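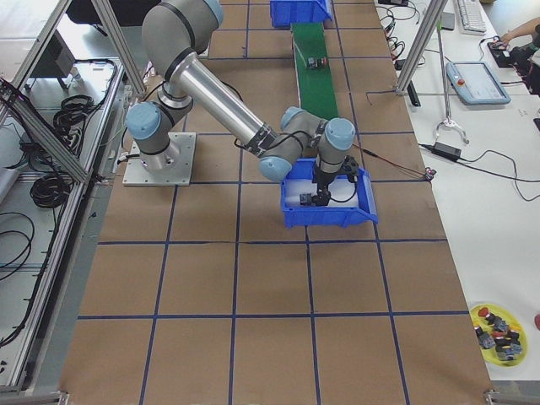 Gray arm with light blue joint caps on its base plate; brown paper marked off in dark blue tape.

Psalm Text Workshop, Notebook
December 2020
Entered by Berwyn Mathias

Work on the Hanberg Psalter continued with three texts: Psalm 100, Psalm 32, and Psalm 118. The drafts were read aloud, sung without accompaniment, and then read aloud again. Anastasia Manolakis led the singing. The undersigned kept the record and marked changes on the master copy.

Psalm 100

The draft is in long meter and follows the psalm closely. It has 5 stanzas, one for each verse. The first stanza is sound and was left alone. In the second, the word "gladness" falls on two short notes when sung to Dritier, and the second syllable receives a weight it should not have. "Serve the Lord with joy" was tried in its place. It sings better but loses the movement of the line, and it repeats a word already used in the opening stanza. No decision was made. Both readings are to be carried forward in the margin.

The third stanza raised a longer discussion. The older English versions differ at "and not we ourselves," where others give "and we are his." The draft uses the second reading. Manolakis asked that the first be kept as an alternate, as many older members of the congregation will know it by heart and will sing it regardless of what is printed. An alternate line has been written and placed below the stanza in small type. It scans, although the stress on "ourselves" requires a slight delay from the singers.

The closing stanza is still too smooth. "His truth endures" is a strong phrase, and the draft buries it in the middle of a line. It has been moved to the start of the third line. The rhyme in the fourth line must now be found again.

Psalm 32

The greatest difficulty remains the change of speaker. The psalm begins with a blessing, turns to confession, and then gives instruction in what seems to be another voice. A congregation singing straight through may not notice the turn at all. Two methods were tested:

– A change of tune at "I will instruct thee," with the organ giving out the new melody.
– A single tune throughout, with the instruction given to one voice and the people returning for the final verse.

The second was preferred. The first had a certain force, but the change of tune was hard to manage without a pause, and the pause drew attention to itself. The solo stanza will be set in italics. The final stanza, with its call to be glad and shout for joy, should be printed in ordinary type with the word "All" beside it.

"Selah" appears three times in the psalm. The draft omits it without comment. The preface should state how the word is treated across the collection, so that the matter need not be raised text by text. Mathias to write a paragraph.

The line about the horse and the mule was read several times. An earlier reviewer had asked for it to be softened. It has been restored in full. The comparison is plain, the psalm makes it, and "bit and bridle" happens to sing very well.

Psalm 118

The refrain is now fixed as "God's mercy shall endure." It occurs in each of the opening stanzas and returns at the end. The people are to sing the refrain only, with the cantor taking the verses. The Alexiou setting suits this pattern, although its last phrase is high for morning use. Manolakis tried it a step lower and found the cantor's part too dark at the bottom. A half step is the likely answer and will be tried on the organ.

The stanza on the stone the builders refused was reworked from the beginning. The draft had named the cornerstone in the first line and had nothing left to say in the fourth. In the new version the refused stone comes first and the word "corner" is held back until the close. "Marvelous in our eyes" has been left as it stands in the older versions. Every attempt to shorten it made it weaker.

There remains the question of where to place the text in the book. It belongs to Easter by long custom, and its blessing on the one who comes in the name of the Lord also ties it to Palm Sunday. The present plan is to print it once, among the psalms, and to list it under both days in the index.

Matters carried forward

Trial copies of all three texts are to be ready for the Plutar congregation in March. Comments will be gathered on paper after the service and entered here. The copyist should be told that the alternate line in Psalm 100 is to stay with its stanza and may not be moved to the foot of the page.

The rhyme for the last stanza of Psalm 100 is open. "Sure" and "endure" has been used in Psalm 118 and should be avoided. Manolakis will send two proposals.

Recent entries
Psalm 23: Which Shepherd Texts to Keep
Notes on Tune Names and Their Spelling
Advent Antiphons, Second Reading
Singing the Magnificat Without Organ

Contact the workshop | © Hanberg Psalter Workshop | Back to top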